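Tridberg Food Swap: Frequently Asked Questions

14 comments | 26 shares

What is the food swap?
People who cook, can, bake or grow things bring what they have extra of and trade it with other people. No money changes hands. We meet in the Karam hall in Tridberg once a month, except August.

Do I have to sign up?
Yes. The hall holds 100 people and we stop taking names when we reach that. Sign-up for the next swap opens 1 July 2026. If you can't come, cancel so the next person on the list gets your spot.

What can I bring?
Jam, pickles, bread, cookies, eggs, fresh produce, dried herbs, cut flowers and seedlings are all fine. Meat, fish and home-canned low-acid vegetables are not. If it needs a refrigerator, bring it in a cooler with ice packs.

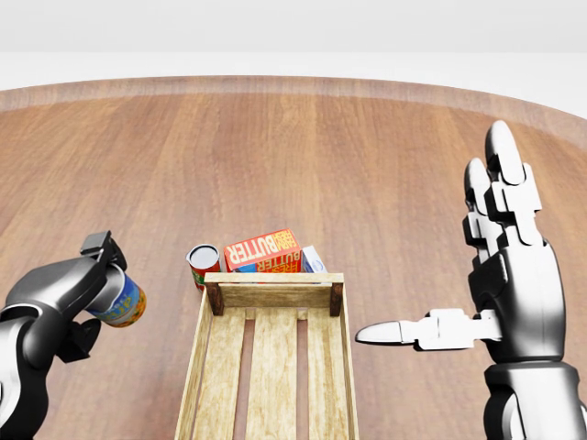 How should I set up my table space?
You get one space, and you share the table with other swappers. Keep your things within your own part of it so neighbors have room. A long, open-topped crate in pale wood works well on a round table if you point it toward the far side, and it leaves the space on either side free for bid sheets. Baskets and cardboard boxes are also fine. Please don't tape anything to the tables.

How do the bid sheets work?
Put one sheet next to each kind of item. For the first part of the swap, everyone walks around and writes down what they would trade. Nothing is final until both people agree in person.

Do I need labels?
Yes. Every item needs your name, what it is, the ingredients and the date you made it. List nuts, milk, eggs, wheat and soy even if there is only a little. Items with no label have to go back in your bag.

Can I bring store-bought food?
Not for swapping. Unopened cans and boxes can go to the Sternenmont pantry shelf by the door. Check the date on the bottom first. The shelf does not take glass jars or anything with a dent along the seam.
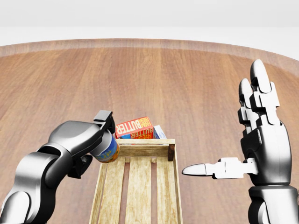 Corina Manole wrote in to say that the pantry is short on canned fruit and beans and has more soup than it can use, so please keep that in mind when you clear out a cupboard. She also asks for cans with pull tabs when you have them.

Can I bring my kids?
Yes, but children under 3 need to be carried or in a stroller during trading.

What happens to leftovers?
Take them home. We have no storage at the hall.

We use cookies to improve your visit. Accept | Settings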